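Home Brewing Help > Fermentation and Conditioning > Dry hopping

Hazy pale going dull and brown-orange two weeks after kegging

Posted by mashtun_southside

I've now had three batches in a row of the same hazy pale ale lose colour and aroma far too quickly, and I'd like someone to check my process before I brew it again in May.

Recipe for 23 litres: ale malt, 18 per cent flaked oats, 6 per cent wheat malt, a small dose of light crystal. OG 1.062, FG 1.014. No bittering addition at 60 minutes, a whirlpool addition at 80 degrees for 20 minutes, then a dry hop of 9 grams per litre split into two charges. First charge goes in at high krausen, second after terminal gravity, at 14 degrees, for three days. Yeast is a dry English type from Plunov, one packet, not rehydrated.

Fermenter is a 30 litre Druron conical with a wide lid. I open the lid to add hops. Transfer is through the bottom valve into a keg, by gravity, with the keg lid off until it's full. I then purge the headspace five times at 10 psi and put it in the fridge at 3 degrees.

On day two in the keg it is excellent. Pale straw, strong mango and orange peel. By day nine the colour has shifted towards amber and the nose is flat, with something like wet cardboard and honey underneath. By day 14 it is the colour of weak tea and I'm tipping it on the garden.

Water is rainwater with calcium chloride and gypsum added, chloride to sulphate at 2:1. Mash pH 5.3. I don't own a dissolved oxygen meter. Kegs are cleaned with percarbonate and rinsed with a no-rinse acid sanitiser.

Is this the crystal malt, the water, or the second dry hop? I've read conflicting things about all three.

hopback_and_forth

It's oxygen. It is almost always oxygen with this style. None of your three suspects would turn a beer from straw to tea in a fortnight at 3 degrees.

The weak point is the transfer. A keg with the lid off is full of air, and the beer picks it up the whole way through the fill, at the surface and through splashing. Purging the headspace afterwards only deals with the gas above the liquid. It does nothing about what has already dissolved. A lager with very little late hopping may hide this for a couple of months. A beer at 9 grams per litre with a quarter of the grist as oats and wheat won't.

What I'd change, in order of effect:

Fill the keg to the brim with sanitiser, then push it out with CO2 through the liquid post. You end up with a keg that contains very close to pure CO2. Filling and then burping an empty keg uses far more gas and gives a worse result.

Fill through the liquid post with the lid on. Run a line from the fermenter valve to the liquid disconnect, and a second line from the gas post back to the top of the fermenter. Gravity does the work and the fermenter draws CO2 back in as the level drops. If your Druron lid has only the one airlock hole, a 9.5 mm bung with a barb fits the older ones. Check yours before ordering.

Flush the transfer line. A metre of hose full of air goes straight into the keg ahead of the beer. Crack the valve and run beer to the end of the line before you connect it.
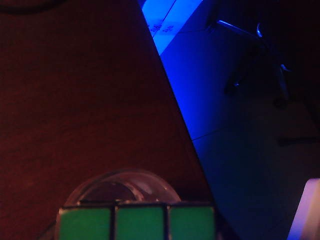
The second dry hop is the next problem, but for the opening of the lid and not for the hops themselves. By terminal gravity there's no active fermentation to scrub out what gets in. Either move the entire charge to the tail of fermentation, with three or four gravity points left, or hold the second charge above the beer in a mesh bag with magnets and drop it without opening anything. I've done both. The magnets are fiddly and the difference in the glass is small.

Also purge the pellets if you can. Pellets carry air between them. Put them in the bag, bag in the fermenter headspace, and let fermentation displace it.

On cold crashing: you didn't mention it, but if you crash with an airlock fitted you'll pull in air as the headspace contracts. Use a low pressure CO2 feed or skip the crash.

Your salts are fine. Leave the crystal in if you like it, although I'd drop it for this style on flavour grounds.

Verhoeven_St_Brewer

Try ascorbic acid, half a teaspoon in the keg. Works for me. Also get fresher hops, mine were three years old and tasted like cheese.

cellar_notes_perth

Agree with the long reply on the transfer, with two additions and one correction.

Ascorbic acid on its own is a poor fix. In the presence of trace copper or iron it can promote oxidation. If you want to use an additive, use potassium metabisulphite at 0.3 to 0.5 g for the 23 litre batch, dissolved in a little boiled and cooled water, added to the purged keg before filling. It's a backstop and won't rescue an open transfer.

First addition: check the keg seals. I had the same fault for most of a year with a closed transfer, and it was a flattened O-ring on the gas post. The keg held pressure well enough that I never suspected it. Replace the lid ring and both post rings and dip tube rings as a set.

Second addition: vinyl beer line is permeable to oxygen. If the first pour each day is darker than the second, that's your line. I changed to Illix barrier line and the first-pour colour went away.

The correction is on temperature. 14 degrees for the second charge is fine, but three days is longer than needed. Most of the extraction is done in 24 to 48 hours with pellets. Longer contact also gives more scope for hop creep – check gravity again before you keg, and if it has dropped a point or two, give it time at 18 degrees to clean up diacetyl.

Change the transfer first and leave the recipe as it is for one batch. If you alter the grist at the same time you won't know which one did it. Bottle one off the keg on the first day, leave a centimetre of air in it, and compare it at two weeks with a glass from the tap. If the two look the same, you still have air getting in somewhere.

2,834 views. Tagged: oxidation, kegging, NEIPA, closed transfer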